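Notes from Maxine: the winter swap

Well, we did it again! The winter seed swap at Jostgate hall is behind us, and I still have tomato seeds in my coat pocket (a yellow one, I think, but don't hold me to it). We had 294 packets on the tables when the doors opened and hardly any left by lunch, and the beans went first as they always do.

Salvador Brandão drove over from Flidolbridge with his garlic and talked me into trying two kinds I'd never grown. He plants his deep, a good 3 inches, and swears by a thick layer of straw. Mine always heaves out of the ground in December, so I'm listening this time. He also brought his mother's kale seed – if you took some, please save a little and bring it back next year, as he gave away nearly all he had.

If you missed out, I've kept back 30 packets, mostly lettuce, peas and a few marigolds. Drop me a note and tell me what you'd like. It's first come, first served, and I can mail them if you send a stamped envelope.
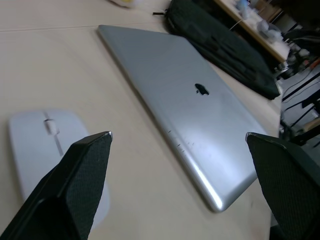 Seed lists are the next job, and I could use your help. Write down what you took, what came up and what sulked, even if it's on the back of a receipt. I type them all up myself, and a laptop with a few nicks along its edge suits me fine for a job I do with dirt under my nails. Get your notes to me before you start planting out and I'll have the new list in the next newsletter.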